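Keeping one arm healthy: speaker notes, slides 1 to 8

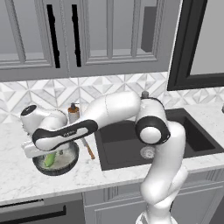 Thank everyone for coming, and say hello to Eun-ji Do if she made it, as half of this talk is hers. Start with the plain fact that our simulated kitchen cell, the one we call Skov, needs looking after just like a real one. People hear "simulated" and think there's no upkeep! Point to the gripper over the rim of the dark bowl, with the green vegetable lying at a slant inside, and explain that this small spot is where most of our setup hours go. The marble counter and the sink hardly ever give us trouble – it's contact that does.

Slide 3, the morning check. We reset the cell and send the arm to 4 rest poses before anyone loads a task. If a joint settles late, stop there and look at the damping values first. (Tell the July story, when I spent a whole afternoon blaming the bowl and it was a wrist limit I had typed in myself.)

Slide 5, repairs. Csenge Fekete rebuilt the gripper's collision shapes by hand, and I'd like to give her a proper thank-you. The old ones were so detailed that a run of 40 resets took most of a lunch break. Go slowly, people always want to write this part down. Keep the old file, change one shape, run it again, then write it in the log.

Slide 7, the long test. Over 400 resets overnight, same seed list each time, and read the log with your coffee before touching anything.

Leave 8 minutes for questions. If somebody asks about moving the cell into Jirari, say we're still working on the joint names and I'll gladly talk about it afterward.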